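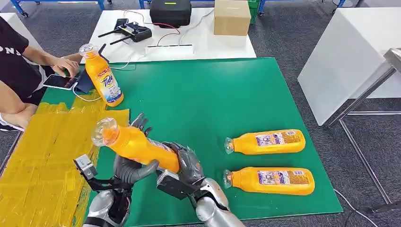 A humanoid robot holds a detergent bottle in both hands at Gokeck's Miltholm workshop.

Gokeck Opens Second Round of Household Handling Recordings in Miltholm

MILTHOLM, April - Gokeck has started the second round of its Jerken project, which gathers examples of everyday two-handed work for a robot learning system. The first round closed with 598 usable recordings, and we are thrilled with how much the team got out of it!

Each recording is one short task done from start to finish by a humanoid robot under human guidance. Round two adds bottles, jars and soft packs to the boxes and tins used earlier, for a total of 44 household items. Bottles are a favorite with the crew. They roll, they come in odd shapes, and a robot often has to bring in its second hand to turn one the right way up.

Bad tries are kept too. A dropped item or a clumsy grip gets its own tag - the learning team asked for more of these after round one - and goes into a separate set.

Benavides, our partner on the project, checks and labels the recordings. Its reviewers go through almost 16 hours of material a week and send notes back to the floor, so a task that is coming out too much the same can be changed the next morning.

Round two runs through the summer. Labs that would like to suggest items or tasks can write to the Jerken desk at Gokeck's Miltholm office.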